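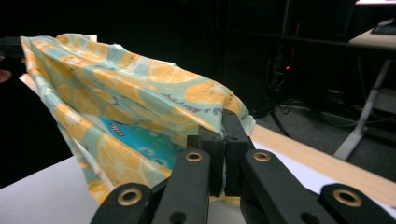 Toy maker Clilomari adds stacking set to its Brostell line

HORGAN, December 2024 - Clilomari, the wooden toy company based in Horgan, has added a shape-stacking set to its Brostell line for toddlers. The set went on sale this month in the company's own shop and in independent toy stores.

The new set has 12 pieces, all cut from beech and finished with a water-based stain. The pieces fit over a short post fixed to a round base. They can also be used without the post, as plain blocks. The company recommends the set for children 18 months and older.

Munther Akl, who runs product design at Clilomari, said the post was the part that took longest to settle. An early version was taller and tipped over when a child leaned on it. The final post is shorter and has a rounded top.

"We tried a lot of bases before we were happy," Akl said. "The wide one was the only one that stayed put on carpet."

The company tested the set in September with 146 families in and near Horgan. Parents kept the toy at home for two weeks and filled out a short form at the end. The most common request was for a bag to hold the pieces, and a cotton drawstring bag is now included in the box. Several parents also asked for brighter colors. Akl said the stain on the red and yellow pieces was made stronger after the test.

The first production run is 1182 sets. Of those, 426 have been set aside for preschools and day care centers, which can order at a lower price through the company's school catalog. The rest will go to stores. A second run is planned for spring, but the company has not decided how large it will be.

Bohumila Hrnčiar, owner of the toy store Alel, said customers had been asking for something to follow the Brostell ring stacker, which is meant for younger babies.

"People buy the rings for a first birthday and come back a few months later," Hrnčiar said. "Until now I had to send them to a different shelf."

The ring stacker and the pull-along duck, the other two toys in the line, will stay in production with no changes. The older shape sorter was dropped earlier in the year when the supplier of its lid stopped making the part. Ziad Harb, who handles customer service at Clilomari, said replacement blocks for the sorter are still in stock and can be ordered by phone.

Clilomari advises wiping the new set with a damp cloth and letting it dry at room temperature. The pieces should not be soaked or put in a dishwasher. Spare pieces will be sold one at a time starting in the spring.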